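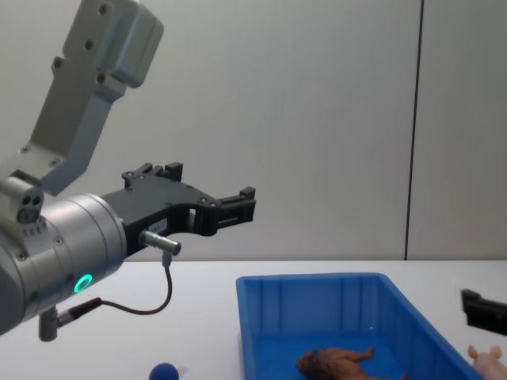 Ledesma, July

Street food stall inspection: checklist with comments
Stall: Larketari (grilled corn, quesadillas, stewed fillings)
Pitch 30, Risudow night market
Inspector: Aurelio Galindo
Permit no. 481
Start 6 p.m.

1. Permit on display
Yes. Taped to the front post, readable from the customer side.

2. Hand washing
Partly. Water jug with tap and soap in place. Paper towels had run out. Replaced from the market store during the visit.

3. Hot holding (minimum 60 C)
Pass. Stewed pork 71 C, beans 66 C. Squash blossom filling read 58 C and went back on the burner. Second reading 64 C.

4. Cold holding
Pass. Cheese and cream in the lower cooler, with ice up to the lids. Salsas should go in there too between rushes.

5. Raw and cooked kept apart
Pass. Separate boards and tongs. The raw meat board is deeply scored and needs replacing before the next visit.

6. Charcoal grill
Partly. Stable, on level ground. Ash bucket has no lid. The tarp hangs too low on the back side and must be raised or tied off.

7. Gas
Pass. One Vosum burner, hose in date, clamp tight. Cylinder upright and chained. No leak on the soap test.

8. Fire extinguisher
Fail. Gauge in the red. Stall borrowed one from pitch 31 and may trade tonight on that basis. Own unit to be serviced within 6 days.

9. Waste and grease
Pass. Lidded bin. Used oil goes to the market drum, not the drain.

Result: open, with conditions on items 2, 5, 6 and 8. Owner has a copy. Bring the extinguisher service tag to the market office.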